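Narnedby School of Dance

Home
About Us
Classes
Tuition
Recital
Contact

About Us

Narnedby School of Dance offers graded instruction in ballet, tap, jazz and modern for students age three through adult. The school operates from a single building on Rodier Street and runs two terms per year, with a short intensive in August.

Facility

The building has two studios. Studio A measures 1,465 square feet and is used for ballet, modern and all recital rehearsals. Studio B measures 817 square feet and is used for tap, jazz and the preschool classes. Both have sprung subfloors. Studio A is surfaced with vinyl dance flooring, taped at the seams and replaced in sections as it wears. Studio B has a hardwood surface, and tap shoes are permitted in that studio only.

Fixed barres run along two walls of Studio A at two heights. Portable barres are stored in the hallway closet and are set out by the instructor before class. Students should not move them.

Each studio has its own sound system. Music is played at a level that allows the instructor to be heard without a microphone.

Enrollment and Placement

Current enrollment is 205 students. Class size is limited by level: preschool classes have the lowest limit, and open adult classes have the highest. When a class is full, names are placed on a waiting list in the order received.

Placement is by level, with age as a secondary factor. New students with prior training attend one placement class before a level is assigned. Students may be placed at different levels in different subjects. Levels are reviewed at the end of each term, and changes are sent to families in writing before registration opens for the next one.

Pointe work begins only after written approval from the ballet faculty. Approval depends on strength, alignment and attendance at a minimum of two ballet classes per week.

Recital

The spring recital is held at the Rebelo Theater, which seats 1,000. Every enrolled student may take part, but participation is not required. Students who opt out continue regular class work during the rehearsal weeks. Costumes are ordered from measurements taken in class, and costume fees are billed separately from tuition.
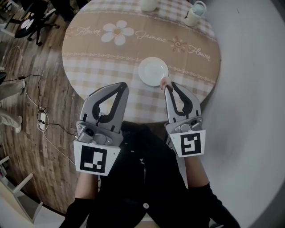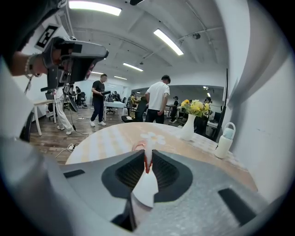
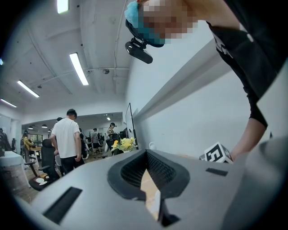
Affiliated Location

A second program, Skirnton Dance, follows the same syllabus and level names. Students in good standing may make up a missed class at either location within the same term. Make-up classes must be booked through the office and cannot be carried forward or exchanged for credit.

Office

The office opens at 3:30 p.m. on teaching days and closes when the last class begins. Messages left after closing are answered on the next teaching day. Tuition payments may be made at the desk or through the family account page.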